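Support request: ceiling rack sagging after install, motor lift stops partway
Product: Komham overhead garage rack with Vundoda hoist
Opened by: Nidia Cuervo
Assigned to: Rawan Nimri
Status: Closed
Opened: Tuesday, October 1, 2024

Nidia Cuervo wrote:
I put up the 4x8 rack over the second bay of my garage last weekend. I have two problems. The back left corner hangs lower than the other three, enough that a bin full of Christmas lights slides toward the wall by itself. Also the hoist lifts the platform to a little over head height and then quits. It hums, clicks and stops. If I wait a few minutes it will go down but it won't go any higher. There is nothing broken that I can find. I followed the booklet except that I used the long drop posts on the wall side to clear the garage door track.

Rawan Nimri (support) wrote:
Thanks for the details. A few questions before we send any parts.
What is on the platform when it stops?
Do your joists run the same direction as the long side of the rack, or across it?
Did you use the lag screws from the kit?
Please take everything off the rack until we have this sorted out. Bins, lights, all of it.

Nidia Cuervo wrote:
It's empty now. When it stopped it had 5 bins on it, mostly camping things and winter clothes, and a folded tent. The joists run across. I used the kit screws but one of them never got tight, it just kept turning. That would be the back left corner, now that I think about it. I assumed it was in the joist because the stud finder beeped there.

Rawan Nimri (support) wrote:
A screw that keeps turning has missed the joist or only caught the side of it. That would explain the low corner. Please do the following.
Lower the platform all the way and unplug the hoist.
Put a stepladder under the back left bracket and have a second person hold the bracket while you take the screw out.
Push a thin nail up next to the old hole, every half inch, until you hit solid wood on both sides. Mark the two edges and drill in the middle.
Do not reuse the old hole, even with filler or a bigger screw.
Check the other brackets with a wrench by hand. No impact driver for this part.

Nidia Cuervo wrote:
Did this tonight with my neighbor. The joist was further over than the stud finder said. There is a strip of old furring next to it and I think that's what was beeping. New hole is in solid wood and the screw pulled up tight. The other brackets didn't move. All four corners are level now with the platform empty.
The hoist still stops in the same place though.

Rawan Nimri (support) wrote:
Good, the first half is done. I've asked Zaid Zein from the hoist side to take over the second part.

Zaid Zein (support) wrote:
Hi Nidia. Since it stops at the same height with no load, weight is not the cause. On this hoist it is nearly always the upper limit stop or a strap that has wound over itself on the spool. Run the platform to the floor and keep pressing down until the straps go slack, then stop. Look at each spool from the side and tell me if any strap is folded or crossed. Then look for the limit collar on the drive rod. It should be set for the post length you used, and it ships set for the short ones. 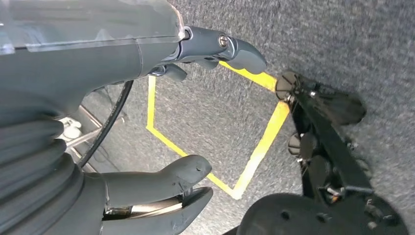 Nidia Cuervo wrote:
Straps are all flat on the spools. The collar is at the second mark. The booklet has a table for the short posts and one for the medium posts but mine doesn't have a page for the long ones. Which mark do I use, and do I need to take the cover off again?

Zaid Zein (support) wrote:
Your booklet is the older printing. With long posts on one side you should set the collar by the shorter side, so the platform doesn't hit the posts. Leave the cover on. Unplug the hoist, loosen the set screw, slide the collar to mark 7 and tighten it again. Run it up empty first and stop it yourself if anything touches.

Nidia Cuervo wrote:
Mark 7 works. It went all the way up and shut off without the click. I ran it up and down a few times empty and then with two bins and it was fine. Can you send the newer booklet?

Zaid Zein (support) wrote:
Sent to the email on your account. Put the heavier bins near the brackets and the light ones in the center, and check the screws again in December. Closing this one. Reply here if it comes back and it will reopen.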